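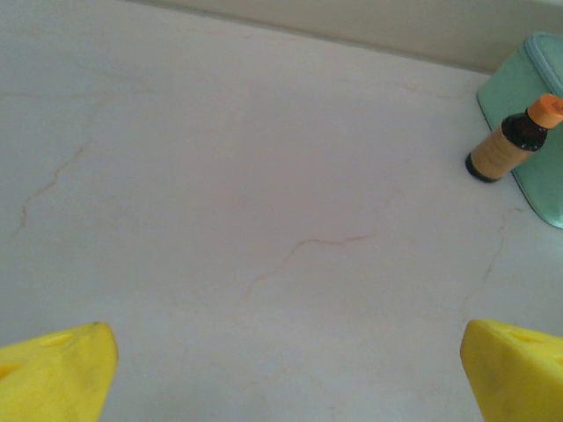 Hestano, a gripper arm built at home

My name is Emese Halász and Hestano is my hobby project. I started it in June, in the evenings, when the kitchen was free. It is a small arm with two fingers and one camera at the wrist, and I want it to pick up small things from a counter and put them back where they belong. On this page I collect the pictures of the work. I write one or two lines for each, and I will add more when there is something new to show.

Wrist camera, fingers open. The small brown bottle with the orange cap lies on its side in front of the green pouch, and the gripper is still at some distance from it. A bottle lying diagonally is a difficult case for me: the wrist must turn first, and only after this the arm may go forward. In my older program both movements began together, and the fingers often pushed the bottle away.

The fingers are yellow plastic, with a slot in each. This is version 7 of the shape. Version 4 had a thinner tip, which I liked more, but it was bending when I closed it with full force.

The veins in the counter gave me trouble too. My first edge detection took them for the borders of objects. Now I ignore every line that is weaker than 205 on my scale, and the result is much calmer.

Next I will write the closing routine again, so that the motor stops earlier on glass. If you build something similar and have a good method for this, please write to me. I read all messages, but I answer slowly.

Last change of this page: Monday, October 23, 2023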